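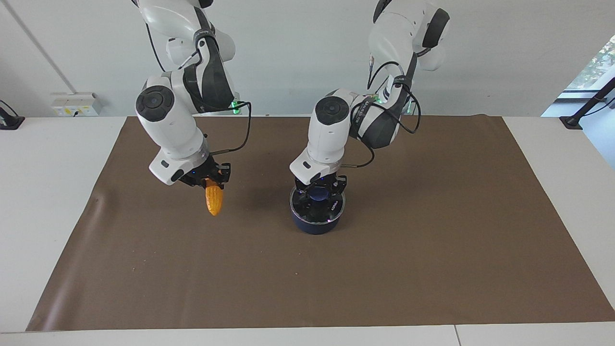

Dogar: your questions about the new series

2 min read

When does it start?
All episodes arrive on Zamus on 2024-12-01. The first one is free to watch without a subscription until the end of the month.

What is it about?
Dogar is a drama about a pop group of the same name, from their first demo to the tour that split them up. The band is made up, and so are the songs.

How long are the episodes?
Most run to 40 minutes. The finale is 62.

Is it based on the book?
Loosely. Irnard, the 498-page novel, covers the same tour but is told by the group's driver. He has only a small part on screen.

Do the actors sing?
Yes, apart from the stadium concert in episode five — those vocals were recorded by session singers.

Will there be a soundtrack?
Roso is putting out a 20-track album. The two singles released in October are both on it. There will be a vinyl edition later, but we don't have a date.

Can I watch it outside the UK?
Ireland gets it on the same day. Other countries haven't been announced.

Is there a second series?
Not so far. The story is finished, so a follow-up would need a new plot.

Related
How to cancel or pause Zamus
Music dramas leaving this month
Irnard: where to start with the novel

Contact us | © Zamus Help | Back to top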